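Paisan Tabletops: notes for anyone using the collection

Hello, and thank you for stopping by. Paisan is a collection of printed surface patterns for worktops, craft tables and small display corners, put together because I could never find a marble print that I liked enough to look at all day. It began as a folder on my old computer and has grown to 1624 files, which still surprises me whenever I open it.

The files are sorted into 11 families, named mostly after whatever I was fond of at the time. Zillia holds the marbles, Bornska the plain stones, and Stasix the small repeating patterns that look well on an upright panel behind a table. My own favourites are the pale Zillia prints, where the veins wander from grey into soft green and then into a mustardy yellow. They are gentle on the eyes and forgiving of crumbs, too.

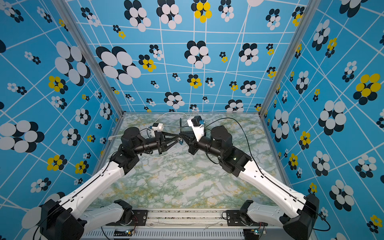 If you are choosing a marble to go with blue walls, I would start with the paler ones and print a small piece first. Colours on a screen are never quite the colours on the sheet, and the yellow is the worst offender (I have a drawer full of pieces that came out the shade of strong tea). Leave the test piece on the table for a day or two and look at it in the morning and again under a lamp.

Each family folder has a plain text list of its patterns, with the main colours written out in words. There are 46 patterns in Zillia at present, and eight of those still want a better name.

You are welcome to use anything in the collection at home or in a classroom. Please keep this file with it if you pass it on.

Last tidied May 14, 2019. The next batch of stones should be ready in September.

Surachet Thongdee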